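Handheld Gripper Collection at Flastton: House Rules FAQ

Dumisani Pillay keeps this page. Last gone over in July. If something on it disagrees with the sheet on the wall, this page wins.
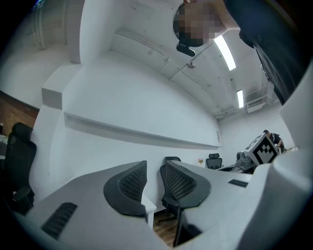 Same questions every week so they're all in one place now. Read before your first session. Short answers, sorry.

Do I need to be signed off before I pick up a gripper?

Yes. Two supervised sessions, then a sign-off from whoever ran them. If you came over from Eldale your sign-off carries across, but read the bit on faces below, their rule is different.

How long can I hold it for?

Blocks of 70 minutes max, then a proper break. Put it down, walk off. Wrists go before you notice. Not a competition, please stop posting your totals in the chat.

What do I check before recording?

Finger pads first. Clean, seated flat, mesh not lifting at the edges. Open and close fully, slowly, by hand. Anything that grinds or sticks, tag it and take another one. Then vents clear, no tape over them. Then lens wiped with the soft cloth (NOT your sleeve). Then the test clip, and watch it back, all of it.

The pad mesh is worn but still grips. Can I use it?

No. Worn pads change how things slip and the people training on it can't tell from the numbers. Swap both sides together, never one. Spares in the Shahbazi drawer. Write the swap in the log.

Where should the marker boxes go?

On the desk you're working at, pattern toward you, nothing draped over it. Tilted is fine as long as it doesn't shift during the take. If it gets bumped, end the take. Don't nudge it back and carry on, that's the worst thing you can do to a recording and it's happend a lot.

Can I write on the markers or laminate them?

No and no. Pen marks break detection, shiny film catches the ceiling lights. Print a new one from the Flaleck folder, at 100 percent scale, and measure it with the ruler after.

What about faces?

The wide lens sees far more than you think, including you when you lean over the thing. Faces get blurred before any footage leaves the building. Every face, staff too. Eldale only blurs visitors. We don't do that here. If you spot a clip where the blur slipped, even for a moment, pull it and tell Dumisani same day.

Someone doesn't want to be recorded at all. Blur enough?

Blur is not consent. They say no, you wait till they're gone or move to another desk. No arguing, no asking for the reason. Anyone can withdraw later too, so put the session name on the consent form or we can't find their clips.

Can two people work in the room at once?

Yes, up to six. Keep an arm's length between desks in use. Say it out loud when you start and stop. If you're walking behind somebody mid-take, say "behind". Feels silly for the first morning, then it's normal.

And if the arm is powered?

Different rules. Powered arm means one operator, one person on the stop button, everybody else outside the floor line. The stop person does nothing else. No phone, no coffee, no helping out with the cable. No handheld takes at that desk until the arm is parked and powered down.

Chairs. Why do people keep going on about chairs?

Rolling chairs drift into takes and into shins. Push them under a desk or against the wall before you start. Sitting to record is fine, lock your position first and don't scoot.

How tidy does the background need to be?

It doesn't. Real rooms have stuff in them and we want that. What has to go: papers with names on, open screens, badges, post. Turn it over or put it away. Plants are fine, people ask.

How many takes are we after?

2,000 for the current batch, but a bad take counts as zero so don't rush. Mark failures as failures. A dropped object is still good data if it's labeled right. What we can't use is a drop labeled as a success.

Can I delete a bad take myself?

No. Flag it, add a line saying why. Deletions go through Dumisani, except privacy pulls, where you pull first and tell him after.

I dropped the gripper.

OK. Stop, don't test it, red tag, incident form. Even if it looks fine. You're not in trouble for dropping it. You would be for putting it back on the shelf quietly.

Batteries?

Charge on the metal shelf only. Off the charger by 6 pm, none left overnight. Swollen or dented ones go in the sand bin and you tell someone straight away.

Can I take one home to record in my own kitchen?

Not yet. Flastton site only for now. A home procedure is being drafted, it needs a seperate consent form for anyone who lives with you, and that form isn't finished.

My question isn't here.

Ask whoever's running the session, or leave a note on the log and it'll get added next time the page is edited.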